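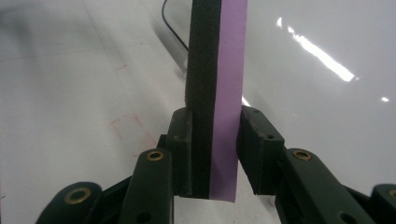 Foam board

Foam board is a light, stiff or semi-rigid sheet material used for display, model making, padding and craft work. The name is applied both to boards with a foam core between two facings and to panels made of foam layers joined face to face. Layered panels may combine foams of different texture and color, such as a coarse black foam beside a smooth lavender-purple layer, with a straight seam between the two.

Sheets are sold by thickness. The Cellembridge range runs from 3 to 10 millimeters, and Besta lists a 2-millimeter sheet for children's crafts. Thin sheets can be cut with a craft knife in one pass. Thicker ones are scored first and then cut through.

Upright display

Boards do not stand well on their own edge and are usually held in clips, slotted feet or an easel back. Clip stands are fitted in pairs along the bottom edge. They suit small signs and white boards, and can be taken off for flat storage. Tapley feet have a fixed slot, while the Willala type is adjustable.
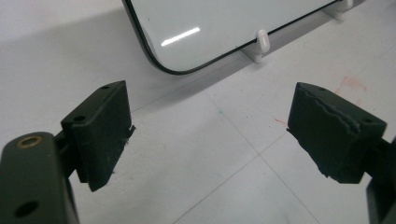 A white board with a thin black border, standing on two white plastic clips.

See also: Corrugated plastic, Mat board, Whiteboard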